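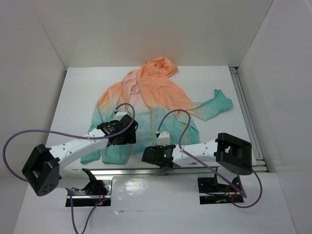 How to Wash Dip-Dyed and Ombre Clothes Without Turning Them Gray

Posted 11/08/2022 in Laundry

Search for advice on washing dip-dyed clothes and you will get the same page over and over. Add vinegar. Add salt. Freeze it overnight. I have tried most of it on my own things and on a pile of thrift store pieces I didn't mind ruining, and a lot of it makes no difference that I can see. What follows is what I still do, plus a few things I gave up on.

A light hooded jacket that goes from orange through near white to green is a good example of the problem. You have two strong colors at either end and a pale band between them, and any dye that comes loose is going to show up in the pale part first. A solid green jacket can bleed for months and you might never notice.

What you need

A sink or a plastic tub
Liquid detergent, plain, no bleach, no "brightening" anything
White cotton rags or an old white T-shirt
Two light-colored towels
A flat drying rack
A kitchen thermometer, if you have one

I use Ovo liquid because the store near me carries it. I can't tell you it is better than the cheaper bottle next to it. Skip powder for this job. In cool water it doesn't always dissolve, and the grains can sit on the cloth and leave spots.

Step 1. Read the label, then doubt it a little

The care label tells you what the fabric can take. It doesn't always tell you what the dye can take. I had a Skustby sweatshirt that said machine wash warm, and it dropped purple into the water in a cold sink. If the label is stricter than this page, follow the label. If it is looser, do the test in step 2 anyway.

Check what the fiber is while you're there. Cotton and rayon are the ones I worry about. Polyester that was printed or dyed at the factory hardly ever runs in my experience. Nylon is somewhere in between. If somebody dyed it by hand at home, assume it will run, whatever they told you.

Step 2. Test both ends

People test one spot. With a two-color garment you have to test each color, and the darker one twice.

Wet a corner of white rag, put one drop of detergent on it, and press it hard against an inside seam. Hold it there while you count to 50. Don't rub yet. Look at the rag. If it is clean, do it again and rub this time.

Clean rag both ways: go to step 4.
Faint tint: go to step 3.
Strong color: wash it by hand, alone, for as long as you own it.

Cuffs are a better place to test than hems. They tend to be thicker and they seem to hold more loose dye.

Step 3. Rinse out the loose dye first

Fill the tub with plain water, no detergent, at 17 degrees Celsius or a bit under. Cold from the tap is usually fine. Hold the garment by the palest part and lower only the dark end into the water. Move it gently, lift it, look at the water, dump it, repeat. Then do the other end in fresh water.

Keep the pale band out of it until both ends rinse close to clear. It's a nuisance and your arms get tired. It is also the one step on this page that I am sure about. I washed two matching thrift store scarves, one this way and one straight in the tub, and the second one came out with a dirty-looking middle that never went back.

Step 4. Wash it

Fresh cool water, a small squirt of detergent, the whole garment in at once. Zip it up first and turn it inside out. Push it up and down for a couple of minutes. Do not leave it to soak. Soaking is what every tip page tells you to do, and it is exactly when loose dye from one end has time to settle on the other.

If you use a machine, wash it by itself or with other light things you don't care about, on the shortest cold cycle. Take it out the minute the cycle ends. My Nallberg washer has a delicate cycle that runs longer than the quick one, with a pause in the middle where everything just sits in the water. I use the quick one.

Step 5. Rinse and press

Rinse until there are no suds. Don't wring. Lay the garment flat on a towel, put the second towel on top, and press down with your hands. If it has a lining, slip a dry rag between the lining and the outside. The same goes for the hood. A wet hood folded over on itself can print color onto its own inside.

Step 6. Dry it flat

Do not hang it by the shoulders. Water runs down, and it takes dye with it, so whatever color is on top ends up creeping into the pale part. Flat on a rack is best. Spread the sleeves out so they aren't touching the body, and keep it out of direct sun. Some bright dyes fade quickly in July sun, and they don't fade evenly.

Thin fabric will dry wrinkled. Smooth it with your hands while it's damp. If you must iron, use low heat, inside out, with a rag in between.

Things I no longer bother with

Vinegar. It has a use in some kinds of acid dyeing. A splash in the rinse will not lock anything into a finished cotton shirt. I did it for a year and saw no difference.

Salt. Same story. Salt helps while certain dyes are going on. After that you're washing your clothes in salt water.

Color catcher sheets. I'm on the fence. They come out tinted, so they pick up something. Whether that something would have landed on the pale band or gone down the drain, I don't know, and the box doesn't say. Mac Suibhne sells a pack of 22 and I still have most of it.

The freezer. No.

Dye fixer. The real stuff, sold for home dyers, can work on some cottons. It has to match the type of dye, though, and on store-bought clothes you will almost never know the type. I wouldn't put it on anything I liked.

If the pale part is already stained

Keep it wet if it still is. Heat makes it worse, so no dryer. Wash it again right away in cool water with fresh detergent, and keep changing the water while any color comes out. That has worked for me maybe half the time, and only on the same day.

Oxygen bleach is sometimes suggested. It can lift the stain, and it can also lighten the colors you wanted to keep. Try it on the inside of a cuff before you commit. Never use chlorine bleach on the pale part "just with a cotton swab." It spreads through wet cloth faster than you can blot it.

If the stain has been through a hot dryer, I have not found anything that gets it out.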